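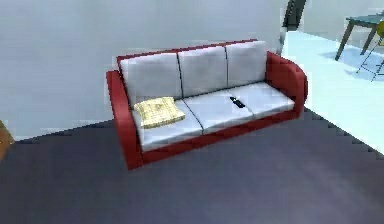

Brunis, June

Course notes for the unit on judging a home-robot practice kit
By the course instructor

Welcome back, everyone, and thank you for the thoughtful questions after the last meeting. A good many of you asked when we would stop talking about robots in general and pick up a product somebody might really pay for, so these notes are given over to the Priria room kit. It is a set of simulated living spaces, sold by subscription, in which a household robot's software can practice small jobs before anyone lets it near a real couch. Please read them before the lab, even if you have to do it over lunch (I do most of my reading that way, too).

What you get for the money

The basic plan is 400 a year for a teaching license, and it comes with 733 tasks, each written out as a short sentence in everyday words. You load a room, pick a task, and connect whatever control program you are testing. The larger plan adds a room editor, which is lovely to play with, but we won't need it in this course and you shouldn't feel you are missing out.

The room we will use in the lab is the living room with the red sofa. Two things lie on the seat, a folded pale yellow cloth at the left end and a small black remote control farther to the right, and between them they make a very nice pair for our purposes. A cloth is soft and flat and a remote is stiff and narrow, so a program that does well with one may do quite badly with the other, and I would like you to write up the two separately even when your results look alike.

Have a look at where the remote lies, too. It sits at a diagonal across the seam between the middle cushion and the right one. People who have only worked with objects set square on a flat table tend to forget about angle altogether, and then they wonder why the grasp comes in crooked! Before you run anything, sketch the approach you would take with your own hand, and keep the sketch, because I will ask for it with the report.

How good does it look?

My feelings here are mixed, and I'd rather share them than pretend otherwise. The cushions are nicely shaded and the cloth has a faint woven look, which I was pleased to see at this price. The edges are another matter. Along the outline of the sofa and around the remote they are blocky, and where the dark floor meets the bright floor on the right the line goes down in little steps. If your program leans on sharp edges to find things, write that down as a possible trouble spot. The remote is black on pale gray-white, so there is plenty of contrast to work with. The cloth is the harder one for color, being pale yellow on a pale cushion, and I suspect that is where most of your time will go.

Comparing it with the other kit

Some of you used Rätsep in the earlier course. It is an older product with 61 tasks, nearly all of them at a kitchen counter, and its manual is still the best-written one I know. Priria wins easily on variety, but its help pages are thin, and I have had to work out more than one setting by trial and error (and a fair amount of tea). If you were buying for a small school, I think you could defend either choice. Your report should pick one and stand by it.

For the lab

Run the cloth task and the remote task 3 times each, with the same starting layout every time. Save the log after each run, whether it went well or not. Then write a page on what the kit let you learn and what it left out. Think about the things a picture on a screen can't settle for you, such as how much a cushion gives when something presses on it, or how a cloth behaves once it is lifted by one corner.

Reports go in the Erus folder under your group's name. If your license key won't load, try signing out and in again before you write to me, and if it still won't load, do write, and I'll sort it out with you.

Questions: use the course contact form | © Brunis course notes | Back to top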